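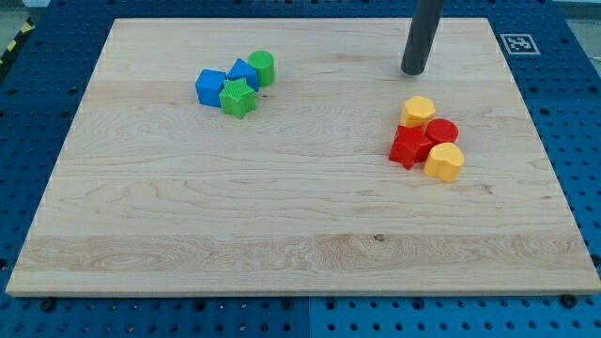
Maple-colored board on the blue bench.

Grania Flag Football League, minutes of the summer captains' meeting, 24/07/2021
Notes by Maeve Hayes

Okay, I'm typing these up from my own scribbles, so if I got your point wrong, email me and I'll fix it before they go in the binder. All of the captains made it except the Lostik one, who was driving back from a wedding and joined by phone for the second half. Eskil Strand ran the meeting. We started late, mostly my fault (I had the key).

Last meeting's minutes
Eskil asked if anyone had changes. Odico wanted it written down that they did vote on the jersey question last time, and they voted no. I had them down as absent. Fixed! Minutes approved.

Fall schedule
We open the second weekend of September. Eskil handed out a draft and we spent way too long on it. Simard doesn't want the early kickoff two weeks running, and I get it, half their roster works Friday nights. I moved them to the late game in week two and Odico took the early slot, and thank you to Odico for being so nice about it. Every team still plays each of the others twice. The bye week stays where it was.

Rain: if the park closes the field, the game moves to the end of the season. If it's only drizzling we play. The phone line picked this moment to drop, so Lostik, please read this part.

Length of games
This was the big one. Last year we played two halves with a running clock and people were pretty unhappy with how the endings went, me included. I still think about that Simard game where they just stood in the huddle while the time ran off. Eskil suggested stopping the clock for incompletions and out of bounds in the last 2 minutes of the second half only. Simard's captain said that would push the late game into the dark by October. We went around the table on that for a while. In the end we agreed to try Eskil's version for the first four weeks and then talk again. Motion by Odico, second by me, everybody in favor except Simard.

Rushing the passer
The rusher lines up seven yards back, same as before. What's new is that the ref will put a beanbag down at the spot on every play, so we can all quit arguing about it. I brought up blocking on the rush, which got called completely differently from one ref to the next last season. Eskil is going to write half a page on what counts as a screen block and send it to the refs and to us. I asked for it by the middle of August and he made a face but said yes.

Flags and belts
We're short on belts. A lot of the old ones have clips that pop open if you look at them funny. I priced a new set and it comes to $60 a team. Lostik (back on the phone by now) asked if teams could keep using their own. Yes, as long as they're the pop style and both teams in the game have the same kind. Shirts tucked in, still! I will be annoying about this.

Rosters
Due to me by email before the first game. You can add players through week 4, after that it's injuries only and you need to check with Eskil first. No playing for two teams. We all know why that's in there.

Other stuff
Simard has a spare down marker and will bring it. Odico asked about playoffs seeding if two teams tie, and we didn't get to it. It goes first on the next agenda.

Next meeting is the week before the opener, same room. I'll send the time once I hear back about the key.

Adjourned when the pizza came.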